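Grundstead: two weeks, one board game, no sleep

Right, so I said I'd play Grundstead once, write something short and get on with my life. That was a fortnight ago and I've had it on the table pretty much every night since (sorry to everyone I live with). It's a tile-laying, village-building, sheep-stealing sort of game from a small outfit called Arkell, designed by Georges Bitar, and I'm completely smitten!

Quick idea of how it goes. Each of you runs one side of a valley. On your turn you lay a tile, move your carter along whatever road you've managed to make, and then either trade or sulk. Sulking is a proper action, printed on the player board and everything. You skip your trade and take a grudge token, and grudge tokens can be spent later to knock somebody out of a market just as they get there. Hadi Hattar saved up his grudges for an entire evening and spent the lot on me in the last round. I've been thinking about it ever since.

What's in the box

Loads. There are 522 pieces in there, and punching them all out took me most of a film. The card is thick and the tiles came away cleanly, with no torn corners. The carters are chunky and nice to fiddle with while somebody else takes ages over their go. The insert is less good — it holds everything beautifully until you put the lid on and tip the box sideways, and then you've got grain in with the sheep. I've gone over to little bags.

The rulebook deserves a mention too. It's short, it's got proper worked turns in it, and there's an index! The only bit we had to read out loud more than once was the part on flooding, and even then Ghada Khoury got it straight away and the rest of us nodded along.

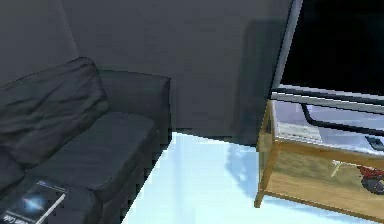
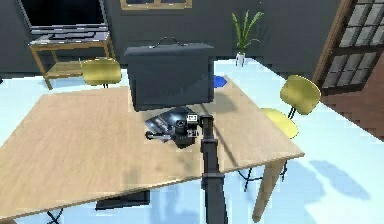
How it plays with different numbers

With two it's tense and a bit mean. You each know exactly who's going to block your road, so it turns into a staring match, and a good game is done before your tea's gone cold if you both play fast. I liked it a lot more than I thought I would.

With four it's louder and messier and my favourite by miles. Roads get joined up by accident, people make deals they've got no plan to keep, and the market fills up so quickly that the grudge tokens start flying early on. Zaid Chidiac won our first four-player game without seeming to notice he was playing it.

Three is the weak spot. Somebody always ends up in the middle of the valley being squeezed from either end, and the catch-up bonus (an extra tile every time the river moves) doesn't make up for it. There's a variant on the back page called the Clarville rules, which puts a neutral town in the gap, and I'd use it every time with three.

The bits I'd change

The scoring track goes up to 300, and I have never seen anyone get anywhere near the end of it, so it takes up a huge stretch of board for no reason I can work out. The green and the blue tiles are also too close in colour once it gets dark outside. Wian Kekana laid a meadow in the river twice and was furious both times.

And the end of the game can creep up on you. It stops the moment the second bridge is finished, mid-round, with no last turns for anyone. I love this. Ghada hates it. If you've got people at your table who like to plan everything out, tell them before you start, or play on to the end of the round as a house rule.

Should you get it?

If you like games where you build something pretty and then your friends come and ruin it, yes, please do. It's got a bit of the feel of Harb, if you ever played that, only with far less adding up and a lot more shouting. I'd happily teach it to someone who's only played the old family stuff, as long as they can cope with having their sheep pinched.

We're trying it with the winter tiles next. Hadi's already got that look on his face, so I'm going to be hoarding grudges from the very first turn.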